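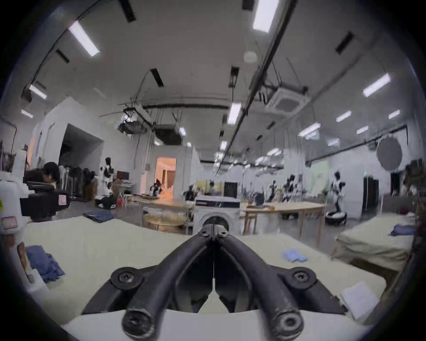
**Clothes folding** is the household and commercial task of bringing washed garments and linens into a flat, compact shape for storage, transport, or display. It comes after washing and drying and, for items that need it, ironing. Clothes that are not folded are usually put on hangers or, in the case of socks and underwear, placed loose in a drawer.

The word "fold" is used both for the single crease made in a piece of cloth and for the finished shape, as in "a square fold" or "a shelf fold."

## Work surface

Folding is done on any flat surface large enough to hold the biggest item laid out. Tables, beds, countertops, and the tops of laundry machines are all used. A table at hip height is easier on the back than a bed, which is lower and gives under the hand. A soft surface makes it harder to press out air and to get a straight edge.

Many people cover the surface with a sheet or tablecloth. The cloth keeps lint and dust off the clean laundry and stops slippery fabrics from sliding. A plain, light cover in a color unlike the clothes also makes small pieces such as socks easier to find. Covers with a raised weave or seams down the middle are less useful, as they can leave marks on thin cotton.

In commercial laundries the surface is normally a bare laminate or steel table. The Vunberg table, sold to hotels and rental laundries, is 78 inches long and has a rounded front edge so that sheets can be drawn over it without snagging.

## Preparation

Laundry is generally sorted before folding. Common ways of sorting are by owner, by type of garment, or by the place where the items will be stored. Sorting by type is faster for large loads, while sorting by owner saves a step when things are put away.

Each garment is shaken once, turned right side out if needed, and laid down. Zippers are closed, and shirts with a placket are buttoned at the collar and at one or two points below it. Pockets are pushed flat. Damp items are set aside, as cloth folded while damp can develop a sour smell or mildew.

Clothes left in a heap after drying set into wrinkles, and cotton and linen are affected more than polyester. A badly creased garment can be misted with water, smoothed by hand, and left to dry flat before it is folded.

## T-shirts

The T-shirt is the garment most often used to teach folding. It is first laid out flat, with the sleeves spread and the fabric smoothed from the collar down to the hem. 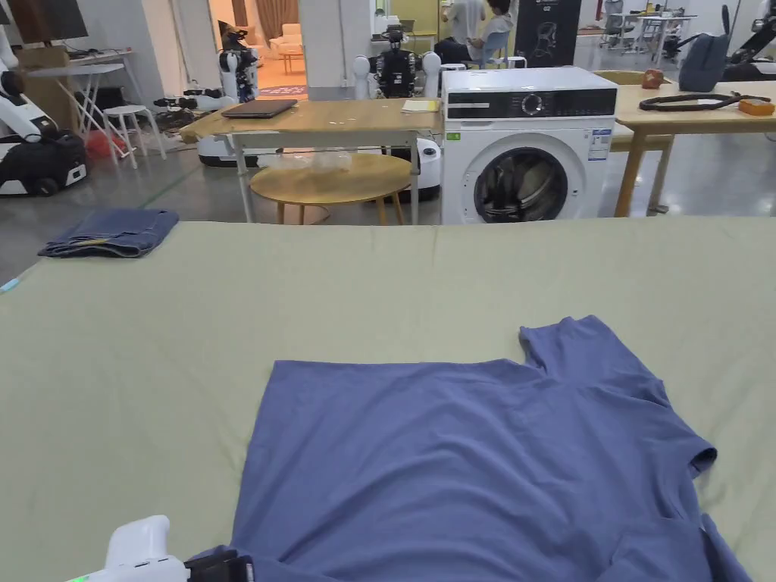
The collar and shoulder seams tend to bunch and are straightened last. With the shirt face down, one side is brought in toward the center so that the new edge runs straight from the middle of the shoulder to the hem, and the sleeve is turned back along that edge. The other side is treated the same way. The long strip that results is then folded in half or in thirds from the hem upward.

Several variations are in use:

- **Shelf fold.** The strip is folded in half and then in half again. The collar faces forward on the shelf.
- **File fold.** The strip is folded in thirds or quarters until the shirt can stand on its edge in a drawer.
- **Two-pinch fold.** The shirt is laid on its side relative to the folder and picked up at two points, the hands are crossed and uncrossed, and the shirt is set down in a single motion.
- **Lazarević fold.** Both sleeves are turned in first and the body is rolled from the hem. It is used mainly in packing.

Folding boards give every shirt the same width. The Doltden board, a hinged board with a fixed center panel and two side panels, has been sold to clothing stores since 2000. The standard model produces a fold 9 inches wide.

## Pants

Jeans and other pants are folded in half lengthwise, with one leg on top of the other and the back pockets facing out. The crotch seam forms a small point that sticks out past the line of the leg, and it is tucked in to make a straight edge. The legs are then folded up toward the waistband once or twice, depending on the depth of the shelf or drawer.

Dress pants with a pressed crease are matched along the crease and are more often hung. Heavy denim holds a fold well but makes a thick stack, and piles of jeans are sometimes built with the waistbands alternating so that they do not lean.

## Bedding and towels

Flat sheets are folded in half until they reach the width of the shelf. Large ones are easier to handle with two people, each holding two corners. Fitted sheets are folded by tucking the four elastic corners into one another, laying the sheet down, and turning in the curved edges to form a rectangle.

Towels are folded in thirds lengthwise when they will hang on a bar, and in halves or quarters when they will be stacked.
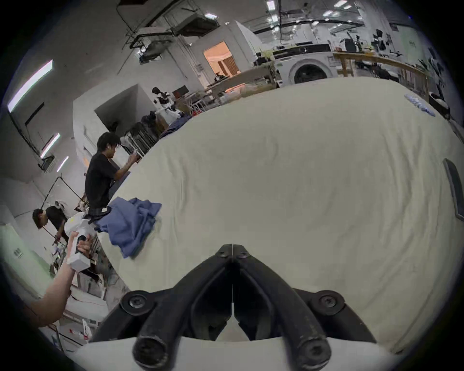 *Crumpled blue garment on a white sheet.*

## Teaching

Folding is taught in home economics classes, in retail training, and in job programs for laundry and hotel workers. Despina Mujić's handbook *The Folded Shelf* divides the work into laying out, squaring, and closing, and has learners practice the first two on plain cotton shirts before any fold is made. Mulugeta Adugna, who trained staff for the Edotell hotel group, set new employees a practice pile of 30 hand towels and checked the stack for even edges. Speed was left out of the first week's training.

## See also

- Clothes hanger
- Ironing
- Laundry
- Linen closet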